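I finally made it to the Grandport open house, the one where people who live in the old Nevent building throw their doors open for a day in March and let strangers poke around their kitchens and craft tables. I'd been meaning to go for ages! It's a 71 minute bus ride from my place, and I spent most of it eating pretzels and trying to work out the map, which had been folded so many times that the third floor had basically disappeared.

You start in the lobby, where they give you a paper wristband and a cookie (oatmeal, pretty good), and then you just wander. There are 23 apartments and workrooms on the list and I got to 12 of them, mostly because I talk too much. The first couple were very polished. One had a reading corner I would happily move into, with a lamp from a flea market in Guimarães that the owner carried home on her lap. Lovely, but I was a bit scared to breathe in there.

My favorite stop by a mile was Thilini Sheikh's place on the second floor. The theme was "tidying in progress," and she meant it – no hiding the mess behind a curtain for the visitors. She had one big dark speckled table going and was sorting it while we all stood around giving opinions. I loved that. I own a table like that. Mine has had the same pile of mail on it since the holidays.

Her system is pretty simple. Everything gets dragged out onto one surface, bottles and jars go to one side, and the little stuff goes in a box with a lid so it stops migrating. Plastic wrappings get pulled out as you go. She told us she gives herself one song per patch of table and then has to move on, even if it isn't perfect.

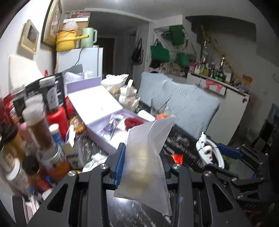
I asked how she picks her boxes and she said by color, because she remembers "the lavender one" much better than anything written on a label. I'm stealing that. A man next to me wanted to know what you do with half-empty bottles, and that turned into a ten minute debate with people wandering in from the hallway to take sides. I'm firmly on the side of using them up first, for the record.

After that I had a coffee at the Pomance cart in the courtyard and caught the last hour upstairs, where somebody was showing how to rewire a lamp. Wear comfy shoes if you go, and do the second floor early, before it gets crowded. The bus back leaves from across the street, by the pharmacy.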